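**Cable dress rules for bin cells – draft for comment**
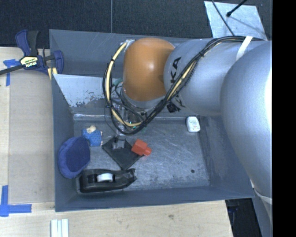 **Category: Cell Standards > Good Practice**

**traltska_ops** wrote:

Draft rules for the Grutville bin cells are below. Please comment before November 13, 2024, when they get printed and posted.

1. Cables and hoses on the last links get tied together. No single line hanging by itself.
2. The loop at the wrist must not reach below the gripper body at any pose in the program.
3. The bin is clamped to the table. Table positions are marked with tape.
4. No loose tools in the bin during a run.
5. Check straps and ties every 32 hours of run time.

---

**binwalker** wrote:

Rule 2 is going to be hard. With the loop passing under the orange joint and back up the side, you already have cable close to the gripper. Tilt the wrist and the loop is the lowest thing on the arm. I'd write it as a clearance from the bin wall and give a number.

---

**traltska_ops** wrote:

What number?

---

**binwalker** wrote:

2 inches, checked at slow speed with the wrist at both limits.

---

**m_feeder** wrote:

I don't agree with 2 inches. We ran that at Zemham and people just shortened the loop to pass the check. Then the hose kinked and we lost vacuum twice. Too short is worse than too long. If you set a minimum clearance, set a minimum bend radius with it.

Rule 4 also needs a definition. Is a tape dispenser a loose tool? In a mixed bin with plush and small toys it's a pick item like the rest.

---

**traltska_ops** wrote:

It's an item if it's on the item list. Changed rule 4 to "nothing in the bin that is not on the item list."

---

**xiong_cell2** wrote:

For rule 3, one clamp on the rim is not enough for us. A hard push on the far wall turns the bin. We use two, on opposite sides. Tape only tells you where it was supposed to be.

---

**binwalker** wrote:

Two clamps means one more thing for the arm to hit – the handles stand up above the rim. Are yours in the collision model?

---

**xiong_cell2** wrote:

Yes, as boxes, a little oversized. Should be a rule too.

---

**traltska_ops** wrote:

Added as rule 6. Bend radius goes into rule 2. Clearance stays open until I can try it on our arm. See also ticket 174 for the strap part numbers.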